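Another "Rare" Whale Count

Print this post | E-mail this to a friend

So the Akano survey is out, and the headline says beaked whales off our coast are "bouncing back." Are they? The boat went out 26 times, all in April, and logged 17 sightings. Last time it went out far less. Look harder, see more whales.

Noelia Iglesias, who wrote the summary, admits on page two that the same animal may have been logged twice. That line didn't make it into the Fondeck press release. I asked them for the raw sheets and got a brochure.

I'd love to be wrong. I've walked the Goicoechea shore for years and never seen so much as a fin, which proves nothing either, I know.
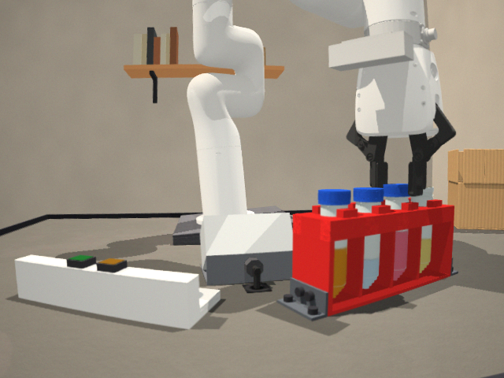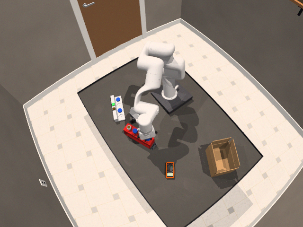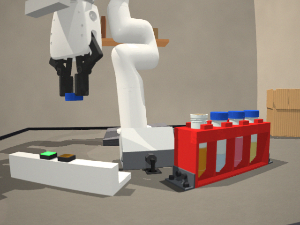
What I'd want to see

The same route, the same months, two years running. And somebody matching dorsal scars before anyone says "bouncing back" again.

Print | E-mail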